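Sorting loose items at the bench: bins, rims and table surfaces
Speaker notes, Havesham storage and handling session
July 6, 2025

Slide 1. Title. Leave up while people sit down.

Slide 2. Scope.
The talk covers small open bins used on a shared table. It does not cover shelving, lidded tubs or cold storage. If someone asks about lidded tubs, refer them to the Tundier notes in the handout.

Terms used from here on. "Bin" means an open plastic container with a rim low enough to reach over. "Mixed load" means items of different shape and stiffness in one bin, with no dividers.

Slide 3. Why mixed loads are slow.
Most bins in a house or a workroom end up mixed. Produce goes in with plates, lids go in with toys. The time cost is in the picking out, and it depends on the order of the layers. A flat item at the bottom with a soft item on top is the usual bad case. The flat item has no edge to get hold of until the soft one is moved, and the soft one spreads when pressed.

Pause. Ask who has a bin like this at home. Do not wait for full answers.

Slide 4. Bin shape.
Straight walls hold more for the same footprint. Flared walls give more room at the top and tilt flat items so that one edge sits higher. For plates and lids, the flare is worth the lost volume. A low rim shortens the reach but lets round items show over the edge, and sometimes roll out when the bin is dragged.
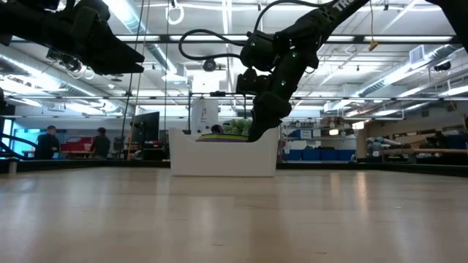 White is the preferred colour for a bin interior. Leafy greens and banded or patterned items stand out against it under ordinary ceiling lights. Dark round items also show well, although they are easily missed if they sit hard against the near wall. Grey interiors did poorly in the Gultard trial, mainly with dark items.

Slide 5. Table surface.
Pale wood with a glossy finish wipes down quickly and is kind to plastic bases. Two drawbacks. Overhead lights leave streaks of reflection across the grain, which makes small clear items hard to find. Light bins also slide. Rubber feet fix the second problem. The first is fixed by moving the bin, not the lights.

If time is short, skip to Slide 7.

Slide 6. The Ahn count.
885 picks were logged from mixed bins, using one table and one bin size. 97 of them needed a second attempt. Flat items under soft items made up the largest share. The log did not separate wet produce from dry, so do not draw anything from it on that point.

Expected question: was the same person picking throughout? No. Three people took turns, and their results were pooled.

Slide 7. Loading order.
Flat items go in first only if they are coming out last. Otherwise stand them on edge along one wall. Leafy items go on top, stem end toward the reach side. Round items go in a corner, with something next to them to stop travel. Keep to 3 layers at most; past that, use another bin.

Slide 8. Placement on the table.
Set the bin near the centre, clear of the table edge. Keep the space on the reach side free to the full width of the bin. Tall equipment can stand behind it. Screens should be off to one side, angled so that they can be read without leaning over the bin.

Slide 9. Open items.
Rim height has been tested at 2 settings only. Bin depth has not been tested at all. The Tundier bins have a deeper base and will be measured next, on the same table.

Leave Slide 9 up for questions. The bin order form is on the last page of the handout.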